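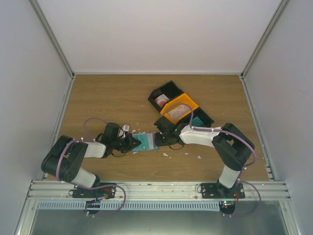

My sister reckons I should just buy zip-lock bags and be done with it, and that anyone who keeps 300 bits of packaging in a drawer needs a hobby. I told her this is the hobby!

01/02/2024

So, January was packet month in our house. I'd been meaning to sort out the little flat packs for ages, the ones that live in the long drawer under the window and breed when the light's off. Seed packets, plasters, spare buttons, those card-backed things that batteries come in, sachets of Mushi broth I bought in a fit of enthusiasm and have used twice. All of it flat, all of it slippery, and all of it sliding to the back the second you open the drawer.

I tipped the lot out on the table one wet afternoon and made piles. Anything torn went, anything out of date went (goodbye, yeast), and anything I couldn't identify went in a bowl to be argued over at teatime. There was a Plurnier needle case in there that I replaced two years ago, having sworn blind it was left on a train.

I'd bought a set of 5 dividers from Cotora, which were fine once I'd trimmed them. They say they fit a standard drawer. Ours was put in by whoever had the house before us and is nobody's idea of standard, so out came the bread knife, and please don't write in about the bread knife.

What works for me is standing everything on its short edge like records in a shop, so you can flick through. Lay them flat and you only ever see the top one. Anything card-like stands up on its own quite happily, but the floppy foil ones need a bit of stiff card slipped in behind, and I cut mine from an old Vurnell shoebox. Colour helps too. I've put the bright ones at the front of each section, so my eye goes "blue, seeds" before I've read a single word.

Little packets are a pain to pick up off a smooth table, by the way. I must have chased the same packet of sweet peas from one end to the other. Press down on one end, let the other end lift, then slide a finger under. Or put a tea towel down first, as my mum would have done, and I only remembered that when I'd finished.

The bowl of mysteries is still on the side. Three sachets of grey powder and a very small spanner. I've asked everyone and they all say it's mine.

Next up is the cupboard with the lids in it, if I can get the door open.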